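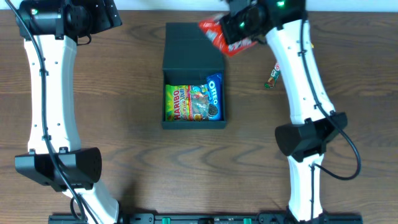 Posine is a two-armed tabletop robot built in a shared workshop in Pillitholm by Abilio Esteban and Shirley Wainwright. It is best known among hobby builders for packing snacks into a box, a job that sounds easy and is wonderfully hard to get right. The first complete version ran on May 28, 2020.

Design

The two arms are white, with black joint housings and black grippers, and both rise from a single black rail along the edge of a wooden table. Mounting them on one rail was Wainwright's idea. Earlier attempts used separate clamps, which crept apart during long runs and spoiled the calibration every time! Cables run outside the shells, with a generous loop left at the joint so that the arm can swing freely. Green lights on the gripper assemblies glow when the arms are powered.

The control software, Codex, was written by Esteban over one winter and takes up 3748 lines. It lets a builder guide the arms by hand, record the movement and play it back.

Snack packing

The usual test uses a black open-topped box set between the arms. Packets such as Haribo sweets and Oreo biscuits go in, along with smaller wrapped bars. Crumpled bags are the great challenge, as they change shape whenever the fingers close and seldom sit the same way twice. Esteban recorded nearly 2000 practice runs, and by June the robot was placing 95 out of every 100 packets inside the box.

Later versions

A second build, named Tăng, has softer fingertips and a shorter rail, and fits on an ordinary kitchen table. The plans for both are shared freely, and 13 copies are known to have been finished by other builders, several of them with lovely changes to the wrist.

See also

Robotic arm
Pick and place
Hackerspace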